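Bench diary, July: a day with the Brolitz pair

Before coffee

Left gripper was sulking again. I'd closed the jaw maybe a dozen times last night before going home and it felt fine, so of course this morning it hung up just short of fully shut, with that little gritty catch you feel more in your palm than you hear. I keep telling myself I'll log these things in the proper sheet and then I write them here instead, so, hello diary.

Cleaned the jaw joints with a dry brush first. I've stopped going straight to the wipes because the solvent ones leave a haze on the plastic and then I fret about whether it's on the lens too (it was once, and we lost an entire afternoon of recordings to a foggy smear). Brush, then blower, then open and close it slowly while holding it up to my ear like a seashell. The catch moved but it didn't go away. So off came the jaw cover, 4 screws, and there was a crumb of foam stuck against the pivot. Packing foam! From the case! I have been blaming the spring all week.

Put it back together, and did NOT overtighten, which is my own personal disease. The cover sits a hair proud when you crank it down and then the jaw rubs. Snug and stop.

Tags

Both tags got checked after that, since I'd had my hands all over the left one anyway. They're easy to knock when you set the grippers down in a hurry, and the tracking doesn't complain right away, it just drifts and lets you find out at the end. I push on each one gently with a thumb from the side. Any wiggle and the mount gets redone. Right was solid. Left had the tiniest give, so it got new tape and a good squeeze while I ate a banana.

I also wiped the printed faces with a soft cloth. A fingerprint on the black part shines under our lights, and the ceiling lights in this room are not kind to anything shiny.

Imad Aoun came by around then and asked whether I'd done the straps. I had not done the straps. The hand straps stretch, that's just what they do, and if the gripper shifts on your hand then every reach comes out a little late and a little low. I cinched the right one up a notch and made him try it, since his hands are bigger than mine and he's the one who complains. He said it was better. He also said it was now too tight, so we met in the middle.

The door run

Anyway, the run itself. We've been using the white station with the swinging door as our shakedown for the pair, because it asks for a bit of everything: one hand minding the door, the other going down into the compartment where you can't see much of what you're doing. If a gripper is going to slip on the hand or a tag is going to get hidden, it'll happen in there.

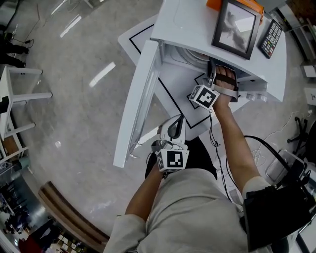 I did 3 slow passes where the only job was to get in and out without touching the sides, and after that we went to normal speed. The first slow one was ugly. I had the elbow too high and the wrist folded over, and the tracker lost the right tag for a good long stretch. Dropping the elbow fixed most of it. It feels wrong, like petting a dog under a couch, but the numbers were happy.

The cable is still my enemy. It needs enough slack to let you reach down and turn your wrist, and every bit of slack you give it finds something to hook on. I'd like to run it up the forearm with a couple of soft ties and then let it drop behind the elbow. Imad thinks it'll tug on the plug. We're going to try it my way first, because I'm the one writing the diary.

By the end I'd saved 31 takes and thrown out 3, all of them from before I sorted out my elbow. I'm pretty pleased with that! The jaw on the left never caught once the whole time, and I was listening for it.

After lunch, lenses

Lens day for both of them, overdue. I do these by the window if the light's decent, turning the gripper until the glass catches and any smudge shows up. Blower first, always, then the lens cloth in little circles, then blower again for whatever the cloth left behind. You would not believe the lint. Or maybe you would, you're a diary.

Then the part I enjoy, which is pulling up the live view from one gripper and waving the other one in front of it. It's quick and it's a bit silly, and you learn a lot from it: is the picture sharp out toward the rim, does the other tag read cleanly when it's tilted, is there a dull patch that stays put when everything else moves. (A patch that stays put is dirt on your own lens. I once cleaned the wrong gripper over and over before I figured that out.)

Right one had a faint patch low on the left side. It took another go with the cloth to shift it, then it was clear. I tipped the tag back and forth until the reader gave up, and it held on to a steeper angle than I remembered from last time, so either the wipe helped or my memory's bad. Both, I'd guess.

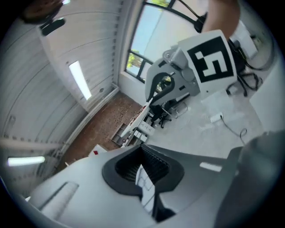

Parts and grumbles

Messaged Seok about spare finger pads. Ours are getting polished in the middle and I can feel smooth objects starting to slide. He says Vunura has them in stock but only in the softer grade, and the softer ones grip great and then shed little black crumbs into the pivot, so I'd be back to brushing every morning. Asked him to hold out for the firm ones. He asked if the Mamard site could lend us a set in the meantime. I'll call over there tomorrow, I owe them a case anyway.

Other things for the list, so I stop carrying them around in my head:

Line the case with something that doesn't shed.
Try the forearm ties on the right cable.
Recheck the tape on the left tag before anybody picks it up.
Sort the good screwdriver from the one that chews heads, and hide the bad one.

Both grippers are on charge now, jaws open so the springs can rest. Imad wants the first turn at the door in the morning, so I've let the right strap out a notch for him.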